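Unit 6: When the grip goes bad
Course notes, Intro to Robot Handling
Instructor: Salma Benmoussa

Welcome back! Last time we got through friction and contact area, and I promised you a real failure to chew on. This is my favorite unit of the course, so bear with me if I run over.

The case: the Sarndale sessions

Sixten Hovland ran the Sarndale collection in October. The plan was to record people moving framed glass panels with a hand-held gripper, then train an arm on the recordings. By the end he had 2,723 of them. When the arm was trained and tested, it did something odd: it squeezed, lifted a little, and let the panel rotate in its fingers until one corner hit the table. Over and over, with the same twist.

Everybody's first guess was the software (it's always the software, right?). Two days went into the training code. Then Sixten went back to the recordings and found 308 in which the pad on one finger was visibly coming off. The people holding the tool had felt the panel start to turn and had corrected with their wrists, without thinking about it. Lovely human skill! But the arm had learned the correction along with the lift, and its own pads were fine, so it was correcting for a slip that wasn't there.

Why one bad pad matters so much

Think back to the two-finger sketch from Unit 4. With matching pads, the contact patches sit opposite each other and the squeeze goes straight through the part. Tear one pad and its patch shrinks and shifts. Now the two forces are out of line, and you get a turning moment. On a sponge you might never see it. On smooth metal or glass you will, and fast.

A loose flap adds a second problem. It can fold under the finger as it closes, so the grip is different on every try. Random faults like that are much harder to track down than a pad that's missing altogether.

Before you close on anything with glass in it

Open the fingers fully and look at both inner faces.
Run a fingertip along each pad edge. If it lifts, stop.
Replace pads in pairs, even when one still looks good.
Log the change with the session number.
Wear the cut-resistant gloves and eye protection. A dropped panel is a safety matter before it's a data matter.

For next time

Read the Bimamby report, pages 2 to 20, and come ready to argue about this: should Sixten have thrown out all 308 recordings, or could some be kept with a label? I go back and forth on it myself, and I'd love to hear a good case for keeping them.

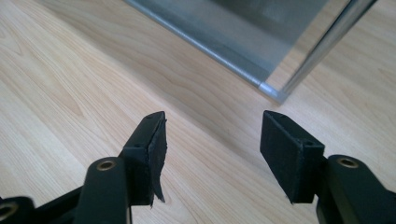 If you get stuck on the moment calculation, start by drawing the two contact patches and the line between their centers. Office hours are right after lab, and I'm happy to work through it with you at the bench.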